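The box of small things under the bench

My neighbour wanted to throw away a hand blender because it stopped in the middle of the soup. She already had the lid of the bin in her hand when I met her by the back gate. I asked if I may have it, she said of course, and she looked at me with some pity, as you look at a man who collects string. I took it home, and the same evening I had it open on a newspaper.

I write this because of her look. I have been thinking about it for the whole summer, and I have come to an opinion which I want to defend here as well as I can. My opinion is that we should take our broken things apart before we let them go, that we should sort what is inside them, and that this sorting deserves more respect than it gets. I don't say that everybody must become a repairer. I am not a good repairer myself. I say only that a broken machine is still full of things, and that it is a kind of laziness to treat it as one single piece of rubbish.

I came to Tustosdale from a country where the street with the repair shops was longer than the street with the new shops. My uncle had a shop there, two metres wide. On the wall he had drawers up to the ceiling, and in the drawers he had everything that ever came out of a radio or a fan. When a customer came with a dead fan, he did not order a part. He climbed the ladder. Sometimes he was a long time on the ladder, and the customer had to drink a second tea, but he came down with something in his hand.

When I moved here I was surprised that such shops did not exist. There was one man, Montoya, near the station, who mended vacuum cleaners, and he closed in my second year. The shop sells phone covers now. People told me it was natural, that a new kettle costs less than one hour of a man's work. This is true. I have no answer to it as arithmetic. But I have noticed that when people say a thing is cheap, they count only what they pay at the till. They don't count the hole in the ground where the copper came from, or the place where the kettle goes when it is dead.

So I began to keep a box. First it was a shoe box, then it was a crate, and then my wife gave it a name that I will not print. The problem with a box is that everything goes in and only your hand goes out. A motor lies on top of a circuit board, the wires of three machines make one knot, and after half a year you have a heap that is no more useful than the machines were. In some ways it is worse, for at least the machines had a shape.

This is where I must speak about Dewanti Wibisono, who taught me to do it properly. She runs the sorting bench at Ultadon, which has the old print works behind the bakery. I went there in June with my crate, rather proud. She looked into it and asked me what was in it. I said, parts. She asked which parts. I began to say and after the fourth one I had to stop.

Her rule is very simple. One tray for what you have not decided yet, and separate bins for what you have decided. The tray comes in front of you, under the light. You take one thing from it, you look at it, you say its name, and it goes into its bin. You don't take a second thing until the first has a place. It sounds like something from a school for small children, and for the first hour I was a little offended. In the second hour I was already enjoying it. 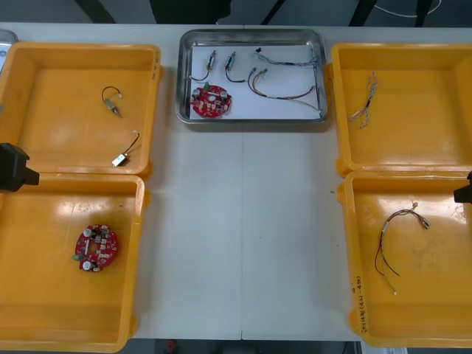
Motors, boards and wiring at the sorting table, with the steel tray between the orange bins.

What I learned first is that you must look. A small motor is a beautiful thing when it lies alone on a white sheet. In my crate I had perhaps a dozen of them and I thought they were all the same motor. They were not. One had a thicker shaft, one had its wires soldered, one had a plug at the end of the wire, and this plug is worth almost as much trouble as the motor, as anyone knows who has tried to find the other half of a plug. A wire harness also becomes a different object when it is laid flat. In the crate it is a nuisance. On the table it has two ends, and you can ask where they wish to go.

The second thing I learned is about boards. I used to pull them out and throw them into a bag with the others, face to face. Now I lay them down one by one, with the components up. Dewanti says that a board which has been thrown is a board which must be tested twice. She has the patience of a person who has tested many of them twice.

I can already hear the objection, for my friend Jhonatan Sánchez makes it every time we meet. Jhonatan works in an office that buys machines for a hospital laundry and he is not a sentimental man. He says: you have made a tidy museum of things which no one needs. Who will come for a motor out of a toy? Who will come for 23 centimetres of coloured wire? He says the honourable thing is to give the whole machine to the recycling centre, where professionals will grind it and melt it, and to spend my evenings with my family.

I take this seriously. He is right that most of what I sort will never turn again. I kept a notebook for a while, and in it were 232 pieces that I had taken out, cleaned and put in their places. From these I have used very few. The hand blender I did not save at all; its gear was broken and I did not have another. If you judge by the number of machines that came back to life, I am a failure, and a slow one.

He is right also about the danger of keeping. There is a man at Ultadon, I will not say who, with a garage that he can no longer enter. I think each of us has this man inside. He says "it may be useful" and it is always true, this is the terrible thing about the sentence. Everything may be useful. For this reason I believe the sorting must include a bin for what leaves the house, and that this bin should be emptied often. I empty mine when it is full, without looking in again. If I look in, I take something back.

But I don't agree with Jhonatan about the grinder. To grind a thing is sometimes necessary, and I am glad that it is done. Still, when a working motor is ground together with a cracked case, something is lost that was not lost before. Somebody wound that copper. Somebody, or some machine that somebody had to adjust, pressed the bearing in. I don't want to make a prayer of it. I only think that a working part deserves that we notice it is working, even if afterwards we let it go.

And there is the matter of knowledge, which for me weighs the most. When I have opened a thing, I am less afraid of it. I know now that inside a hairdryer there is very little, and that inside a printer there is a whole village. My daughter is nine and she can tell a capacitor from a motor, which I could not do at her age, though I had an uncle with a ladder. She has also learned that you pull the plug first, that some capacitors can bite you even after you pull it, and that a microwave oven you don't open at all. I would be sorry if she grew up believing that machines are smooth on the outside and nothing on the inside.

I have read the leaflet from Fatside, the new shop on the ring road, which arrived with the post. They offer to take away your old appliance when they bring the new one, and you don't have to touch it. It is meant as a kindness, I am sure. To me it had something sad. They had printed it in large letters, "you don't have to touch it", like a promise that you will be spared something nasty.

I think that we should touch it. At least once, at least the small ones, the toothbrush with its dead battery, the fan, the toy car that went under a chair and came out silent. It takes an evening. You need two screwdrivers and a flat tray, and a few bins of one colour so that it looks like you meant it. If you have a child in the house, let the child hold the screws, and accept that one will be lost.

Ultadon has asked the council for 900 pounds to buy shelves and a better lamp for the bench. The request was first sent back for a missing signature and then it was sent in again. I am told that one councillor asked what the town receives in return. I would like to invite him to sit beside Dewanti for one evening with the tray in front of him. He doesn't need to bring anything. There is always somebody's crate waiting, and for the moment it is mine, I still have the bottom third of it to do.

My neighbour has bought a new blender. It is green. She told me over the gate that she will bring it to me when it stops, and I said that I will first ask her to hold the torch.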